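Paper Trading Silver for a Semester: What My Moving Averages Did and Didn't Do
Final report, Intro to Markets, Cosville

I picked silver mostly because everybody else in the section had already grabbed stocks. My question was pretty simple: if you buy when the short moving average crosses above the long one, and sell when it crosses back, do you beat a person who just buys and sits there?

I started in January with 3000 pretend dollars in a practice account on Tronero, the platform our class uses. No borrowing, no shorting, and I could only trade at the daily close. My averages were 10 days and 30 days (I wanted to try a bunch more pairs but ran out of evenings).

Before the live part I ran the rule on old prices, 246 trading days of them, in a spreadsheet. It looked great! Then I noticed I was buying at the same close that gave me the signal, before I could have known what that close was. I moved every trade one day later and a good chunk of the profit went away.

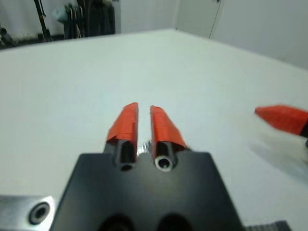 Nabila Hidayat wrote in the comments on my draft that I should charge myself the spread too, and that a rule that trades a lot will look better than it is until you do. She was right, so I went back and took a little off every buy and every sell. Ugh.

The live part was slower than I expected. Silver spent long stretches going sideways, and a crossover rule hates that. I'd get a buy signal, the price would sag, and a few days later I'd get the sell signal at a worse price. My partner Slamet Teoh ran the buy-and-hold account, so he checked it once a week and was very relaxed.

I also broke my own rule one time. There was a sharp jump, I got excited, and I put in an extra 900 without any signal. I've left that trade out of the main results and listed it by itself, and it lost money.

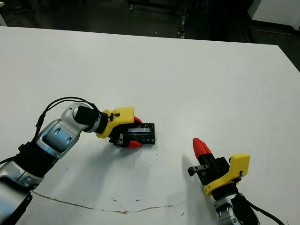 By the last day my account was down 72 dollars after costs. Slamet's was a bit ahead of mine, but close enough that I wouldn't bet on it coming out the same way next semester. One market over a few months is a tiny test, and a couple of trades made most of the difference.

If I did it over I'd add a filter for flat markets, maybe only taking signals when the long average is clearly sloping. Yanti Ismail tried something like that on copper and got far fewer trades out of it.
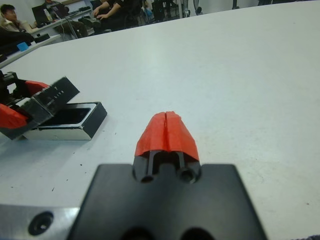
Files and thanks

The spreadsheet has three tabs: old prices, live trades, and the one bad trade. Thanks to Kurniawati Ngau for finding the error in my average formula, which was skipping the first row. Last edited Sunday, April 10, 2022.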